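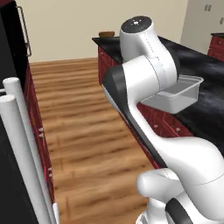
Abb. 7.1: Simulierte Küchenzelle mit weißem Roboterarm an der Kücheninsel; auf der schwarzen Arbeitsplatte ein durchscheinender Kunststoffbehälter.

Kapitel 7
Beschaffung und Budgetierung von Manipulatoren

7.1 Simulation vor Bestellung

Die Auswahl eines Roboterarms beginnt mit der Aufgabe und dem verfügbaren Raum. Reichweite, Traglast und Aufstellfläche werden zunächst im Modell geprüft, bevor Angebote eingeholt werden. Änderungen an der Zelle verursachen in dieser Phase nur Arbeitszeit – nach der Bestellung kommen Umbau- und Stornokosten hinzu.

Als durchgehendes Fallbeispiel dient das Vorhaben Gato der Firma Starnovwood am Standort Tristholm. Die Planung leitete Sarmīte Dzene, die Kostenrechnung lag bei Kęstutis Avotiņš. Verglichen wurden 3 Varianten der Aufstellung. Für die Greifer- und Montageausstattung lagen zwei Angebote über 2.636 Euro und 2.806 Euro netto vor; die Inbetriebnahme wurde in beiden Fällen mit 600 Euro angesetzt. Damit ergeben sich Zwischensummen von 3.236 Euro und 3.406 Euro.

Der Arm selbst ist in diesen Beträgen nicht enthalten. Er wird als eigenes Anlagegut geführt und in Abschnitt 7.3 behandelt. Wartung, Ersatzteile und Schulung – im Folgenden als Betriebskosten bezeichnet – sind Gegenstand von Abschnitt 7.4.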